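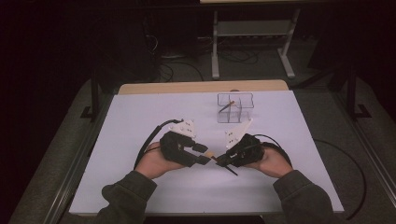

*Long sleeves, dark olive green.*

**Stirnwood work overshirt, three months on**

I bought two of these in March, both olive, because the shop in Clornerholm had a deal on and I'd worn through the elbows of everything else. The label promises a shirt that "gets better with every wash". I've heard that one before.

The cloth is decent, I'll give them that. It's thick without being stiff, and it doesn't hold on to sawdust the way my old Khamphan did. The cuffs are another matter. They're cut for someone with wrists like a docker, and the second popper pulled out of mine inside a fortnight. Stirnwood sent a new popper and a card telling me to fit it myself.

Sizing is odd too. The large is 76 cm down the back, so it hangs out from under any jacket I own. Wash it at 30 or it fades to the colour of pond water - the website says 40 is fine, and it isn't.

Would I pay full price? No. The Fleltell one costs less, has proper buttons and only loses out on the pockets, which are better here (deep, and the left one takes a folding rule). If you find a Stirnwood reduced, get it a size down and sew the poppers on before you trust them.

3 out of 5, and one of those is for the pockets.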